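Clekley takeaway cup notes

Hello! I'm Maksym Symonenko and this is my slightly obsessive list of what 43 cafés and kiosks between Clekley and Gradthorpe hand you with a drink to go. It started as a scribble in April and then I couldn't stop (sorry to everyone who has walked down Fustov Lane with me).

What's in it
cafes.csv has one row per place, with cup sizes, lid type, straw type and what they knock off if you bring your own mug. prices.csv is the cost of a small white coffee, in pence. I left out Dobre because the market was shut both times I went.

Things to watch for
Staff don't always know what their cups are lined with, so "unsure" turns up a lot in that column! The mug discount is blank for 8 places where I forgot to ask. Sizes are whatever the menu says, and one shop's medium is another's large, so please don't compare them without checking the millilitres.

Using it
Do what you like with it, just mention where you got it. Corrections are very welcome, and it takes me around 15 minutes to fix a row.

Last updated 29/07/2023
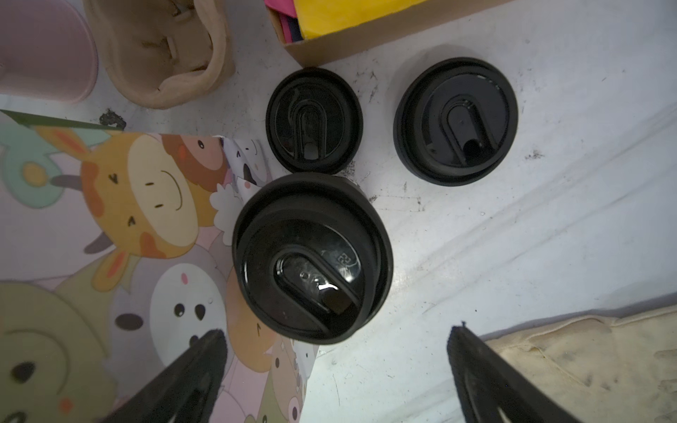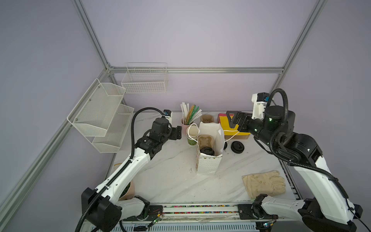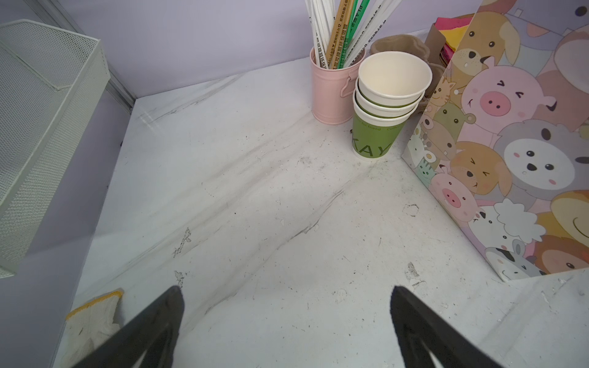 First picture: black plastic lids. Third: paper straws in a pink cup, with stacked paper cups beside it.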